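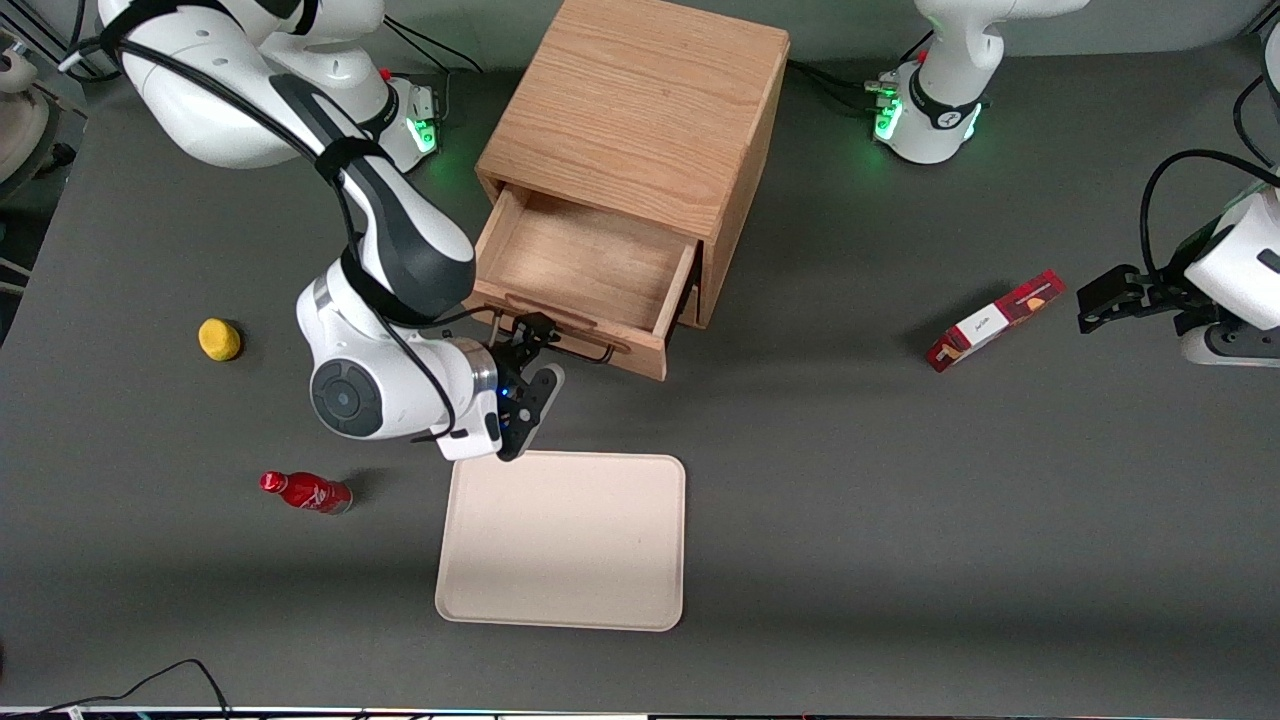
七月，上午，Limby 小柜，抽屉这一轮

接着上次的记。柜体早就合好了，这几天一直在弄抽屉。上次写到右边滑条偏紧，推到一半会顿一下，Normunds 说等天气稳定了再刨，我没等，昨天下班前用细砂块带了几下，早上来再拉，顿的那一下小了，还在。位置比原来靠里，大概在最后三分之一那一段。

早上先把抽屉整个抽出来看。底板没有翘，四个角用角尺靠过，左后角有一点点开，塞得进一张打印纸，塞不进两张。这个角上个月胶合的时候夹子就没夹正，当时本子上也记了，Jad 的字，写的是“可接受”。现在看也还能接受，但如果滑条继续顿，我第一个怀疑的还是它。

滑条上涂蜡。用的还是罐子里剩下的那点蜂蜡，Cireo 的木蜡油不要往滑条上抹，上次那只试样就是抹了以后发粘，灰全吸在上面，擦了半天。柜顶和两侧可以用 Cireo，薄涂，顺着纹路走，擦干。橡木颜色浅，涂厚了发黄，顶面那块纹理最好看，别糟蹋了。

拉手：
黑色金属横条拉手，Rätsep 发来的，装在抽屉面板上，横过去占了面板大半的宽度。孔距 210 毫米，图纸上没写错，是我们自己的钻孔模板偏了，差得很小，螺丝斜着也能拧进去，但拧进去以后拉手两头高低不一样，肉眼看得出来。模板已经让 Ojārs 拿去重做，旧的那块我在背面画了叉，谁看见了直接扔掉，不要再放回架子上。

单只抽屉带拉手称了一次，不带柜体。拉手这一件单独称是 542 克，比我以为的重得多。拉手重，抽屉往外拉到底的时候前头会往下坠，滑条上沿就跟柜体的槽顶蹭在一起。现在怀疑顿的那一下跟这个有关系，跟滑条本身的宽度关系不大。下午换一个轻的拉手装上去对比，库房里应该还有样品时期的那种，找不到就先用螺丝和木条临时代一个。

中午前把台面收了一次。

这张深灰的台子最近什么都往上放，米色托盘本来是装小五金的，现在托盘外面都有人随手搁东西。规矩还是原来的：托盘归零件，杯子瓶子不上台。红色那个铝瓶请主人自己领走，横着放在台上会滚，盖子拧没拧紧我不清楚，橡木台板和未上油的件都怕水。黄色的小球样的海绵块，擦油用过的和没用过的分开放，擦过 Cireo 的摊平晾开再进带盖的铁桶，别团着丢在台角。分不清用没用过的一律当用过的处理。

抽屉里不要存东西。不是正式件也一样，做推拉的时候里面必须是空的，不然记下来的手感没法跟之前的比。上个月有人把一盒砂纸放进去了，那一页的记录我后来全划掉了。

下午

换拉手的结果：库房那只旧样品找到了，孔距对不上，只拧了一边，另一边用夹子固定。推拉感觉轻了，最里面那一段还是顿，最外面那一段不蹭了。所以是两件事，前面猜错了一半。外面那段是坠，里面那段是别的。

把抽屉反过来看滑条，右边靠后有一小截发亮，是磨出来的，长度跟小拇指的指甲差不多。摸上去没有凸起，光对着看才看得见。对应的柜体槽里，同样的位置有胶。干胶，很薄一片，颜色跟木头太像了，难怪一直没看见。应该是合柜体的时候从背板那边挤出来的。用凿子平着铲掉，小心不要带起木纹，铲完再用砂块轻轻走两下。蜡重新上。

铲完以后顿没了。推到底声音也变了，以前是闷的，现在脆一点，我觉得脆得有点过头，是木头直接碰木头。Nadiia 路过听见，也说太响，她建议在柜体里面贴两片毛毡。贴毛毡抽屉就关不平，面板会往外凸出来一点，除非把后面的挡块往后挪。挡块是胶死的。先记着，下一只改成螺丝固定的挡块，可以调。

原来的黑色拉手装回去了。往外拉到底还是会坠，滑条上沿蹭槽顶。几个办法：
抽屉加深，后面多留一段在柜体里。要改图，这一只改不了。
拉出距离限位，不让它拉那么远。简单，但是用的人会觉得抽屉短。
换轻拉手。Līga 不会同意，拉手是她选的，她喜欢这个宽度和黑色压在浅橡木上的样子，我也觉得好看。
槽顶加一条硬木衬条，磨损就磨在衬条上，以后可以换。

倾向最后一个。衬条厚度要从滑条上沿扣出来，等 Normunds 回来一起量，他手里有上一批的余量数据，我这边只有总高。

耐久

Plarunau 那边给的要求是抽屉开合 3000 次以后不能松、不能有明显的歪斜，拉手螺丝不能退。这一只不拿去做全程，它已经被我们刨过铲过好几回，做出来也说明不了什么。全程用下一只。这一只接着用来试衬条和摸手感。

拉手螺丝今天没有上螺纹胶，所以谁拉的时候觉得拉手晃，先看螺丝，拧回去，在这一页后面写一笔就行，不用来找我。拧的时候从抽屉里面拧，用手动的，别上电批，上次 Jad 用电批把面板背后压出一圈印子，现在伸手进去还摸得到。

推拉记录以后统一这样写：拉的是拉手中间还是一头，拉到底还是拉一半，有没有声音，顿在哪一段。“还行”“顺了一点”这种话不要再写，过两个星期回头看等于没写，我自己前面几页就是这个毛病。从一头拉的情况要单独记。拉手长，很多人习惯抓着最边上拉，抽屉会斜着出来，先卡后松。我试了抓左边和抓右边，抓右边明显更容易卡，可能跟左后角开的那一点有关，没有验证。

Ojārs 傍晚把新模板拿来了，用废料试钻了一块，拉手放上去两头都正。新模板用厚一点的料做的，钻头不容易带偏。已挂在钻床右边的钩子上，上面用铅笔写了 Limby 和孔距。另外他说 Rätsep 下一批拉手的螺丝会换成短一些的，面板厚度要是不改，短的那种咬进去的牙不够。我还没收到 Rätsep 的说明，先不动，写信去问。旧螺丝剩下的都收进托盘，不要拿去装别的东西。

没做完的：
衬条，等 Normunds，量余量，先做 3 条备着，橡木和另外找一种更硬的料都试。
柜顶第二遍 Cireo，今天那遍还没干透，柜顶先别压东西，抽屉可以正常推拉。
左后角要不要补胶，问 Jad，他当时夹的。
给 Rätsep 写信问螺丝。
挡块改螺丝固定，画进下一版图里，顺便把背板挤胶的位置标出来，合柜之前在槽口贴胶带，合完马上撕。
台子上各人的东西各人收。

晚上走之前又拉了几下，从中间拉，拉一半，里面那段没有再顿。到底还是蹭。蜡有一点堆在槽口外面，用干布擦掉了。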